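Prüfliste Essplatz und Tischfläche, mit Bemerkungen

Objekt: Ferienwohnungen Skellville, Einheit 13
Verwaltung: Mevano Hausservice
Stand: 26. September
Turnus: bei jedem Mieterwechsel, zusätzlich einmal jährlich im Januar als Vollprüfung

Bewertung: i. O. = in Ordnung; B = Bemerkung, kein Handlungsbedarf vor der nächsten Belegung; M = Mangel, vor der nächsten Belegung zu beheben; n. g. = nicht geprüft.

Die Liste gilt für den Essplatz einschließlich Tisch, Stühlen, Bodenfläche und den Gegenständen auf der Tischplatte. Küche und Bad haben eigene Listen. Geprüft wird bei Tageslicht und ein zweites Mal bei eingeschalteter Deckenleuchte, weil Kratzer und Wasserränder je nach Lichteinfall unterschiedlich hervortreten.

1. Tisch, Gestell

1.1 Standfestigkeit. Beide Hände an die Schmalseite, quer und längs belasten. Kein Kippeln, kein hörbares Knacken.
Ergebnis: B. Leichtes Spiel in Längsrichtung. Schrauben an der Zarge nachgezogen, Spiel danach geringer, aber noch spürbar. Bei der Vollprüfung erneut ansehen.

1.2 Verbindung Tischbein und Zarge. Sichtprüfung von unten mit Taschenlampe.
Ergebnis: i. O. Eine Unterlegscheibe angerostet, nicht getauscht.

1.3 Filzgleiter. Vollständig, nicht durchgelaufen.
Ergebnis: M. Ein Gleiter fehlt. Ersatz aus dem Bestand Campos, Größe passt ohne Zuschnitt. Noch am Prüftag geklebt.

2. Tischplatte

2.1 Oberfläche. Lack auf Risse, Abplatzer und klebrige Stellen prüfen. Mit der flachen Hand über die ganze Fläche fahren, dann gegen das Licht blicken.
Ergebnis: B. Feine Wischspuren in der Mitte, keine offenen Stellen im Lack. Keine Maßnahme.

2.2 Kanten. Auf Splitter prüfen, besonders an den Sitzplätzen.
Ergebnis: i. O.

2.3 Hitzeflecken. Weiße Höfe im Lack dokumentieren, Durchmesser in Millimetern eintragen.
Ergebnis: i. O. Kein Eintrag. Der im Januar gemeldete Fleck wurde damals auspoliert und ist nicht wieder aufgetreten.

2.4 Reinigungsmittel. Nur das Mittel Funent, verdünnt nach Dosiertabelle, Flasche zu 400 ml. Keine Scheuermilch, keine Mikrofaser mit Schleifseite.
Ergebnis: i. O. Flasche angebrochen, Restmenge reicht bis zur nächsten Lieferung. Etikett lesbar.

3. Stühle

3.1 Sitzprobe. Jeder Stuhl einzeln, mit Gewichtsverlagerung nach hinten und zur Seite.
Ergebnis: B. Am Stuhl auf der Fensterseite knarrt die Lehne. Verleimung fest, Geräusch kommt aus der oberen Zapfenverbindung. Weiter beobachten.

3.2 Lehnen. Sprossen von Hand auf Drehung prüfen. Keine Sprosse darf sich bewegen lassen.
Ergebnis: i. O.

3.3 Kleidung und Taschen auf den Lehnen. Vor der Übergabe entfernen. Schwere Jacken verlagern den Schwerpunkt nach hinten, bei leichten Stühlen kann das zum Kippen führen.
Ergebnis: M. Eine schwarze Jacke hing über der Lehne. An die Garderobe gehängt, Fundbuch geführt.

3.4 Abstand. Zwischen Stuhl in Sitzposition und Wand müssen 9 cm frei bleiben, damit der Anstrich nicht leidet.
Ergebnis: i. O. Alte Streifspur am Sockel, bereits im Vorjahr vermerkt.

4. Boden unter dem Essplatz

4.1 Rutschgefahr. Wasser, Fett, Krümel. Fläche unter dem Tisch von allen Seiten einsehen.
Ergebnis: i. O. nach Reinigung.

4.2 Teppichkanten und Schwellen. Keine Aufwerfung über 6 mm.
Ergebnis: i. O. Am Essplatz liegt kein Teppich, Punkt betrifft nur die Schwelle zum Flur.

5. Gegenstände auf der Tischplatte
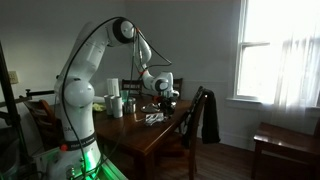 Lesezeit: 5 Minuten

5.1 Grundsatz. Zur Übergabe ist die Platte frei. Bei der Erstbegehung wird der vorgefundene Zustand erfasst, danach wird abgeräumt und die Platte nach 2.1 geprüft.
Ergebnis: M. Platte belegt, überwiegend Haushaltsgegenstände. Abgeräumt.

5.2 Küchenrolle. Aufrecht, mit Abstand zu Kerzen und anderen Zündquellen.
Ergebnis: B. Rolle stand aufrecht im hinteren Bereich des Tisches. Gehört in die Küche. Umgestellt.

5.3 Becher. Rand und Boden auf Absplitterungen prüfen. Angeschlagene Stücke aussortieren und in der Inventarliste austragen.
Ergebnis: i. O. Zwei weiße Becher nebeneinander, dazu ein blaugrüner hinter der Dose. Ränder mit dem Finger abgefahren, keine Schäden.

5.4 Metalldosen. Deckelrand auf Grat prüfen, Boden auf Rost. Rostige Böden hinterlassen Ringe im Lack.
Ergebnis: i. O. Silberfarbene Dose, Boden sauber. Kein Abdruck auf der Platte.

5.5 Teller. Auf Haarrisse prüfen, Klangprobe mit dem Fingerknöchel. Nicht über die Tischkante ragen lassen.
Ergebnis: i. O. Flacher grauer Teller, klingt ohne Scheppern.

5.6 Tücher. Ausgebreitet aufhängen, nicht zusammengeknüllt liegen lassen. Bei feuchten Tüchern quillt der Lack und wird trüb.
Ergebnis: M. Gelbes Tuch lag zerknüllt am Tischende. In die Wäsche gegeben, die Stelle darunter nach 2.1 geprüft, Lack unverändert.

5.7 Folie, Papier, Verpackungsreste. Entsorgen. Metallfolie nicht ins Altpapier.
Ergebnis: M. Ein zerknülltes weiß-silbernes Stück an der vorderen Tischkante. Entsorgt über Restmüll, Material nicht eindeutig.

5.8 Kleinteile. Einzeln aufnehmen, auf scharfe Kanten und verschluckbare Größe prüfen. Bei Belegung mit Kindern grundsätzlich in die verschließbare Schublade.
Ergebnis: B. Ansammlung dunkler Gegenstände, dabei ein kleines rotes Teil. In die Schublade gelegt, Schlüssel am Brett.

6. Nacharbeiten

Gleiter nach 1.3: erledigt.
Knarrende Lehne nach 3.1: offen, Sichtprüfung bei der nächsten Belegung.
Spiel im Gestell nach 1.1: offen, Vollprüfung.
Jacke nach 3.3: Eintrag im Fundbuch, Aufbewahrung nach Hausordnung.
Nachbestellung Filzgleiter bei Campos: eine Packung, Lieferung an die Verwaltung.

Hinweis zur Ablage: Das ausgefüllte Blatt verbleibt in der Mappe der Einheit, eine Kopie geht an Mevano. Frühere Fassungen ohne Punkt 5.8 sind nicht mehr zu verwenden.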